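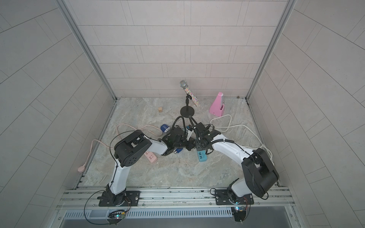

4. Setting up the practice corner

OK, so you've read the first three sections and your Drindano lesson account is working. Now for the part I like best, which is putting the stuff on the floor and getting the cables to behave. I'm Gopinath Pinto, I wrote the Pleva home practice guide, and I've set up this same kit 13 times in bedrooms, a garage and one very small laundry room.

You'll want the mic and its stand, the metronome, the power strip and whatever plugs and adapters you use. Mine is a rhinestone mic with a silver mesh head, and yes, I picked it for the sparkle. A plain one works just as well!

4.1 Placing the mic and metronome

1. Put the stand down first, toward the back of your space. Mine has a round base and a short pole, so it's happy on a hard floor. If yours is carpeted, slide a big book under the base.

2. Push the mic into the clip until it feels snug, then tilt it. I leave mine leaning over to one side, which suits me when I'm sitting cross-legged. Play with the angle for a bit before you tighten anything.

3. Set the metronome to the right of the stand. I like it close enough that I can reach it without getting up – the pink one is easy to spot, too, even when I've taken my glasses off.

Note: If your metronome has a swinging pendulum, it needs level ground. An uneven tick on my old Varghese drove me nuts for most of January before I thought to check the floor.

4.2 Laying out the power

4. Bring the power strip to the middle, but don't plug it into the wall yet. Turn it so the sockets face up and you can read the switch, if it has one.

5. Run its cable off to the left in one big, loose loop. A loose loop is fine. A tight coil isn't, so shake out any kinks now and leave the plug lying by the left wall until step 8.

6. Keep your other cable on the right-hand side. I use pale pink on the left and white on the right, and it saves me so much tracing with my finger later on (if yours are both black, wrap a bit of colored tape on each end).

Caution: Never run a cable over the top of the power strip, and don't stand a drink anywhere near it. My Dateo strip met a mug of tea once and that was the end of the strip.

7. Lay out your adapters next to the strip, where you can see the prongs. Check each one for bends before it goes anywhere near a socket. 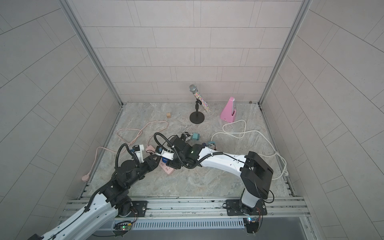 8. Pick up the plug by the left wall and push it all the way into the outlet. Hold the plug itself, please, and don't yank the cord when you take it out again.

9. Walk around the whole thing once. If your foot catches on a cable, move the cable. The white one is usually my problem, as it loves to bunch up near the wall.

10. Tap the mic, start the metronome at a slow beat and sing or talk for a minute. If the ticking is too loud on your recording, move the metronome 2 feet farther off and try again.

Note: Little things end up on the floor with everything else. I've got a small wooden cube that lives left of the mic stand, and it stays there. Anything smaller goes in a pouch before I switch on, especially if it's metal.

Once you're happy with the sound, go on to section 5 for recording levels.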